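Print this entry | E-mail this entry

Workshop notebook, back room
Nov 23, 2020

Long entry today, so get a cup of something first. I have been promising Wanting a proper write-up of the yellow shelves since July and kept putting it off, and now that the black bins are up on the top tier I have run out of excuses.

For anyone coming to this fresh: the two-tier unit came to us from the Rurkumcombe store when they cleared it out, with a bag of bolts and no instructions. Xiaoyan and I put it together over two lunch breaks and one rather grumpy evening. The uprights have holes all the way along, so you can set the tiers wherever you like, and of course that meant we set them wrong twice. The first time the lower tier was so close under the upper one that you skinned your knuckles reaching in. The second time it was so low that you had to kneel on the carpet to see what was at the back, and my knees are not what they were. The third try is the one we have kept, and I would ask everybody to please leave it alone until at least the new year!

About the yellow. I know opinions differ (Xiaoyan calls it the custard shelf and I don't think she means it kindly) but I have grown very fond of it. A small dark part dropped on that surface can be found again in a second or two, and after years of a brown bench that swallowed every washer I ever owned, I call that a luxury. It does show every fingerprint. Wipe it with the soft cloth and plain water, please, and keep the blue spray away from it. I tried the spray on a spare panel and it left a dull patch that I still can't polish out.

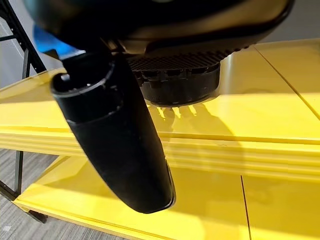
The other thing to know about the surface is the seams. Each tier is made up of panels, and where two of them meet there is a faint line you hardly notice until you slide something across it. Light things catch. Heavy things don't seem to care. I ran a strip of card along all of them this morning and only one joint on the upper tier gave me any trouble, so I loosened the bolt under it, pushed the panel down with my thumb, and did it up again. Better, though I wouldn't call it perfect. Wanting thinks a thin shim would do it and she is probably right, she usually is about shims.

Now the bins. We went back and forth on these for weeks. The Miltetti catalog had square ones that would have packed together neatly, and on paper they were the sensible choice, but I had it in my head that rounded ones would be kinder to the hands and easier to wipe out, with no corners for the dust to settle in. Nima, where we get most of our small stuff, would only sell them in a box of 11, so there are spares in the cupboard if anyone needs a home for odds and ends. I have set mine out in a row on the top tier with a decent gap between them. Please resist closing the gaps up. I know it looks like wasted room, but you want to be able to get a hand down either side.
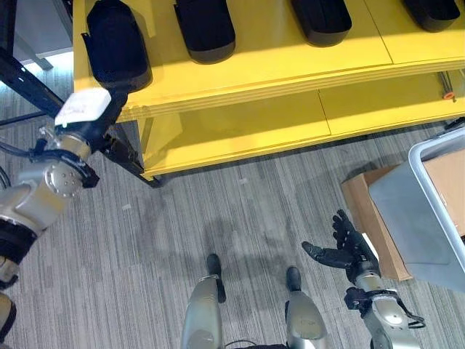 On labels, I have not decided. The old drawers had paper labels that curled up and fell off every summer, and I swept up more of them than I ever read. Xiaoyan would like numbers, I would like words, and Wanting says we should just learn where things go. For the time being there is a list on the inside of the cupboard door in my handwriting (sorry). If you move a bin, change the list. That is the only rule I feel strongly about.

Weight next. Xiong, who supplied the bolts I bought to replace the missing ones, sent a sheet with them, and I have copied the parts that matter into the blue folder. We are nowhere near any limit with what we keep up there, but I would still put the heavy tins on the lower tier when they come over. There are up to 900 small fittings waiting in the old drawers and they add up faster than you would think. I have weighed out one drawer so far and will do another seven before the week is out, if my patience holds.

The carpet is still a nuisance. I like the stripes, and they are handy for judging whether the unit has crept out of line, but the pile lets the feet settle unevenly and the whole thing had a slight rock to it until I put folded card under one of them. Proper leveling feet are on the order list. Until they come, give the upright a gentle push before you load anything, and if it wobbles, fold another bit of card.

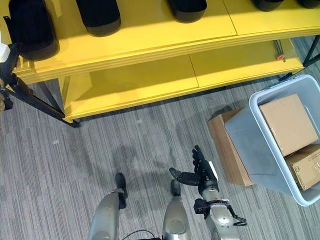 I did also think about hanging a strip of cloth along the front edge of the lower tier to keep the dust out, and made one from an old curtain. It looked like a puppet theater. It has gone back in the rag bag.

Still to do:
- shim for the bad seam (Wanting)
- leveling feet, chase the order (me)
- decide on words or numbers (all of us, over lunch, politely)
- go through the old drawers and throw out anything rusty
- find the other soft cloth

Xiaoyan, I have your small square, it's in my top drawer. I borrowed it for the uprights and kept forgetting to say.

3 comments | 2 shares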